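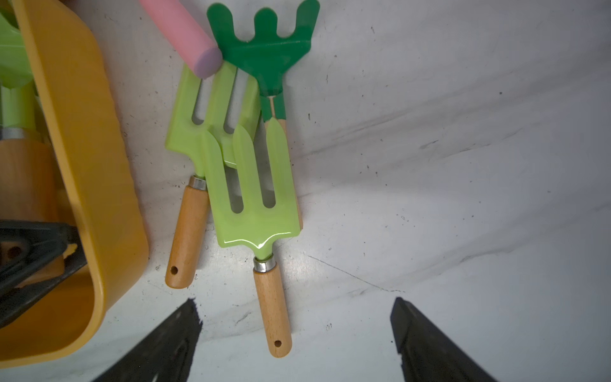 Saturdays are robot club now, and I've stopped pretending I might do something else with them. We've got the back half of the Bouchard building from nine until whenever the last parent turns up, and this term the older kids are doing a sorting challenge: garden tools out of a pile and into a bin, no hands. I figured garden tools would be easy (big, bright, cheap, you can step on them) and I was so wrong! The two lime-green forks are the same colour and they love to end up one on top of the other, with the darker green rake tucked in behind, so if you tell the arm to look for "green" it gets very excited and has no idea where one thing stops and the next one starts. The handles are the nicer target. They're plain light wood, they've got a little hanging hole near the end, and the fingers can come down on either side of one without bumping into the tines.

Gaétan Després spotted that first, I should say, and not me. He teaches shop at the school and comes in for the mornings, and he watched us fuss over the green parts for a whole session before he asked why we weren't grabbing them the way you'd grab them in the garden. So now we go for the handle. The kids named the arm Akari after a long and fairly heated vote. Flirkton came second and has been given to the spare laptop as a consolation prize.

We're teaching by demonstration, so somebody drives the arm through the whole pickup and we save the run, and then we do it again. And again. We had 137 good ones when I wrote to the other parents in March and I thought that sounded like heaps, and then Rosaire Gosselin, who coaches the team across the river, told me they were aiming for 3000. Three thousand! I went home and ate a whole sleeve of crackers. We've set our own goal at 500 before the regional meet, and I think we'll get there if the twins stop racing each other, because a rushed run is usually a run we throw out.

The part I didn't expect to enjoy is the arguing. What counts as a good run? If the fork goes into the bin but the rake gets dragged along for half the trip, do we keep it? My daughter says no, absolutely not, you're teaching it bad manners. Her friend says real gardens are messy and Akari had better get used to it. We've started a notebook for these and it's already got coffee on it (mine, sorry).

I also owe everybody an update on the wrist mount. The new bracket from Vasel fits, the cable doesn't rub any more, and we've gone back to the short screws. If you borrowed the small hex keys, please bring them back, I'm down to one and it's the wrong one.

Next week we're practising with the lights half off, as the meet is in a gym and the lighting in there is awful. Bring a sweater, the heat's been patchy, and someone other than me is on snacks.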